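The case against the scatter cushion as a loose part

Furniture is specified, priced and inspected as if it stopped at the upholstery. A sofa has a frame, a suspension, a set of fillings and a cover, and each of these has a line on the drawing and a person answerable for it. The cushions that end up on top of it are bought separately, often by somebody else, and they have no line anywhere. I have come to think this is a mistake in how we write up a seating area, and that the throw cushion should be treated as a component with a position, a tolerance and a maintenance interval.

The argument applies most strongly to the type of sofa that now fills most shared lounges: a pale sectional with a chaise, a wide boxy arm, tufted backs and headrests that tilt. It is a good design in many respects. It is also a poor place to keep a cushion.

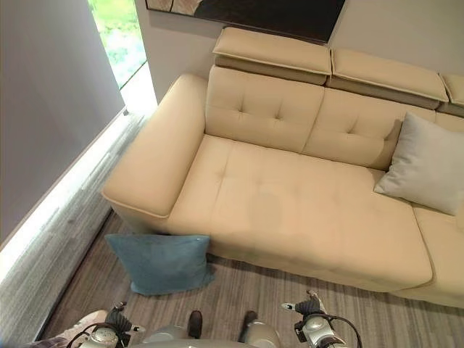
Godelieve De Graaf
Senior Specifier, Soft Seating

A blue cushion on the floor against the base of the chaise is the ordinary condition of such a sofa. The grey one has the middle back cushion to rest against and sits there at an angle, point down. Anyone who looks after a lounge will recognise the arrangement, and most will put it right without thinking about it. My complaint is with the part about not thinking.

Consider what the chaise offers. The seat is long, smooth and finished at the front with a thick rounded panel. The arm beside it is wide and has a soft front edge. A velvety cushion placed on such a seat has friction on one face only, and the edge of the seat gives it no upstand to stop against. The tufting helps less than people suppose. Buttons draw the cover down locally and leave a dimple, and a dimple will hold a crumb but will not hold a cushion. The same cushion set in the angle between a back and an arm has contact on three faces and stays where it is put for far longer.

This is elementary mechanics and I would be embarrassed to set it down, except that I have read a great many handover documents and have yet to find one that mentions it. The documents say "dress with cushions". Some of them say what colour.

Bevan Tamihana, who reviewed the first draft of our lounge standard, objected that a cushion is meant to move. People put it behind the back, under the knees or on the lap, and a cushion with a fixed position has stopped being a cushion. I accept the first half. The chair at a desk also moves, and we still say where it is parked at the end of the day. A parked position is a reference. It tells the next person whether anything is missing, and it gives the person tidying a state to return the room to that does not depend on taste.

The draft standard therefore asks for three things: a position, a method and an interval. I will take them in that order.

Position first. On a sectional with a chaise, the parked position for each cushion should have contact with a back and one other surface. On the chaise that means the inner corner by the arm. In the middle of a run it means the joint between two backs, where the seam gives a little and the cushion beds into it. No cushion should be parked on the open length of the chaise, however well it photographs. Nor should it be parked on top of a headrest. Adjustable headrests are carried on a mechanism, and the gap where the block meets the backrest is the part of the sofa least suited to having fabric pushed into it.

Second, the method. Most wear on pale leather comes from small dragging movements repeated over a long period, and tidying contributes its share. A cushion picked up from the floor has had one edge on a rug or carpet and carries whatever was in the pile. Slid across the seat to its place, it deposits this as it goes. The correct procedure is to lift the cushion clear, turn it away from the sofa, brush the edge which was down, and set it in place from above. Seat covers should be pressed flat with an open hand and never pulled. Pulling shifts the cover relative to the filling and concentrates the strain at the button.
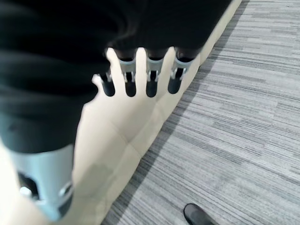
Ondwood Interiors - Furniture Standards Team

The junction between seat and floor deserves a paragraph of its own, as it is where the soft furnishings and the floor finish meet and where neither specification takes responsibility. A cream cover beside a grey striped carpet is a common pairing and I have no quarrel with it on appearance. Stripes are forgiving of footprints. Pale upholstery is forgiving of nothing, and its lower panel is the part which shoes, vacuum heads and fallen cushions all reach. We ask for the lower panel to be wiped on the same round as the seat. On the sites I have inspected, the seat was usually in good order and the panel had plainly been left to its fate.

Third, the interval. Our trial lounge at Bretia was put on two checks a day, one at 8 in the morning and the other at 5 in the afternoon. Each consists of returning cushions to their parked positions, setting the headrests to the same angle and looking along the seams. The second task is frequently skipped. Headrests left at different angles make a sofa look broken when there is nothing wrong with it, and we have had repair requests raised on that ground alone. Sihan Zou, who ran the trial, kept the log for 14 weeks and concluded that the morning check could be dropped if the evening one was done properly. I agree with her reading and the standard will say so.

There is an objection of a different kind, which I take more seriously. Lanying Yin has argued that the effort is misdirected, and that if a cushion falls from a sofa the fault lies with the sofa. On this view we should be asking manufacturers for a shallow rise along the open side of the chaise, or a seat with a steeper rake, and leaving the people who tidy to get on with something useful. She is right that the geometry can be improved. The Dresivon range added a raised bead to the chaise edge and cushions do stay on it. The bead also catches the back of the knee, and in my opinion it makes the chaise worse at the one job a chaise has. A steeper rake has the same drawback to a lesser degree. Someone lying down wants a level surface with no features on it, and this is precisely the surface from which a cushion departs.

So the conflict is between the person lying down and the object left behind afterwards, and I would settle it in favour of the person every time. The cost of that decision is a cushion on the floor now and again. It is a small cost provided somebody has been told what to do about it.

A cheaper remedy is available in the cushion itself. Two variables matter: the cover and the fill. Velvety covers grip woven upholstery reasonably well and leather badly. A coarse woven cover does better on leather but is harsher against it, which over years is a consideration on a light finish. My present preference is a plain, close weave on the contact face, with whatever the client likes on the other.
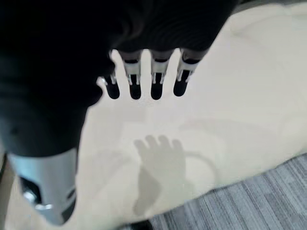 Fill is the more neglected of the two. A plump cushion with a springy fibre fill touches a soft seat over a small area and rocks on it. A heavier, slacker fill settles and spreads its contact, and it will tolerate a slightly uneven padded surface beneath it without working loose. Xie, who supply our sample sets, will make up the same cover with either fill, and I recommend that anyone who doubts the difference should order one of each and leave them on a chaise for a month. The slack one looks less smart in a catalogue. It can be plumped, and it will not be improved by the karate chop that some stylists insist on applying to the top edge. The chop strains the upper seam and serves no purpose that I have been able to establish.

On number I shall be brief. Most sectionals are over-supplied. The instinct is to give every seat a cushion, with the result that anyone wishing to sit down must first move something, and the thing moved goes on the floor. Fewer cushions, parked in corners, leave the seats free. Kohei Miyazaki wanted a ratio written into the standard and I have resisted it, on the ground that the number of good corners varies with the layout. Count the corners and stop there.

Colour I leave to the client, with one reservation. A cushion close in tone to the carpet is easily overlooked when it falls, and an overlooked cushion is a trip hazard at the foot of the very seat where people swing their legs down without looking. A blue one at least announces itself. Grey on grey does not, and I would want the grey kept to the middle of the run, well back from the open side.

The revised standard goes out for comment in June. The cushion clauses occupy less than a page, between headrests and castor cups, and I expect most of the replies to concern the castor cups.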